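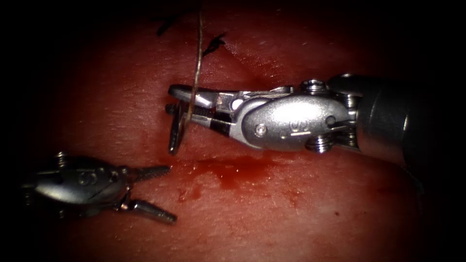 Curved needle held in the jaws, with a light tan strand running up from them and two short black pieces of suture on the tissue.

Search this site Search
By Oluf Thygesen
28/11/2020
8 shares 0 comments

Basic Suturing, Handout 3: Needle, Thread and Wound Edge

Read this before the practical. The session lasts 45 minutes and is held in room 233. We will close one straight cut with interrupted stitches. The running stitch is in Handout 4 and will not be covered here.

1. Holding the needle

A curved needle has three parts: the point, the body and the end where the thread is fixed. Grip it on the body, a little more than halfway back from the point. If you hold it too near the point there is not enough needle left to pass through both sides. If you hold it at the thread end it will turn in the jaws and may bend.

The needle should sit at a right angle to the jaws for most stitches. Check this before you go near the tissue. To correct the angle, take hold of the needle with the second instrument, open the first, and take a fresh grip. Do not push the point against the tissue to turn it.

Keep the thread away from the path of the needle. A loop lying across the wound is easily caught by the next stitch.

2. The thread

Threads differ in whether the body absorbs them, and in whether they are a single strand or braided. A single strand slides through easily but needs more throws to hold a knot. A braid is softer and knots well, though it drags more on the way through. Wire is stiff, holds its shape once bent and is closed by twisting the ends together. Cut ends of wire are sharp and must be turned down or buried.

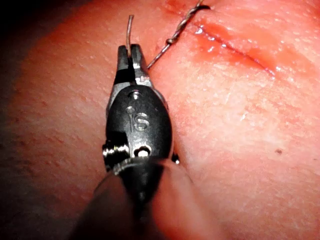
Whatever the material, do not grip the part that will stay in the wound. Metal jaws can crush a thread and it may fail later at that spot. Hold it near the end that is going to be cut off. Wire kinks if it is gripped and pulled to one side, so pull it in line.

Leave a short tail before the first throw. Beginners often pull the whole length through and have to start the stitch again.

3. The wound edge

Look at the whole cut before placing anything. Note where it begins and ends, where it gapes and where the two sides already lie together. A cut that is wide at one end and narrow at the other will not need the same pull all the way along.

Wipe away any blood that hides the edge. Dab; do not rub.
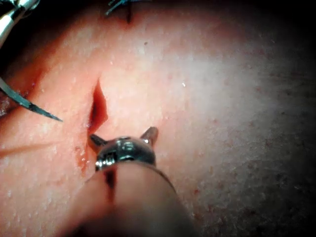 For a straight cut the first stitch can go in the middle, and the next ones halve the gaps that are left. Go in square to the surface, follow the curve of the needle by turning the wrist, and come out at the same distance on the far side. Unequal bites leave one edge higher than the other.

Bring the edges together until they just touch. If the tissue turns pale between the stitches the knots are too tight. Take them out and place them again.

4. Clearing up

Count the needles back into the sharps pad before you leave your place. Short ends of thread and wire go in the sharps bin as well.

Bring to the session: this handout, a pen, and your marked sheet from Handout 2. Further reading is in the Thorlacius folder, pages on knots and wound closure.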